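Vallier Robotics Club, bench 8, pre-run check

E-stop within reach: OK. Under the snack bag again. Moved.
Cables taped: OK, in the sense that there is tape.
Arm speed capped at 90: OK after second try. Someone likes 885.
Safety glasses: one pair on a forehead. Fail, then OK.
Fingers open before approach: OK.
Cube flat on table, number facing the arm: OK.
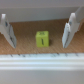 Hands off the table before pressing start: needs work. Saying "I'm quick" does not count as a control.
Log sheet signed: illegible. Recheck in August.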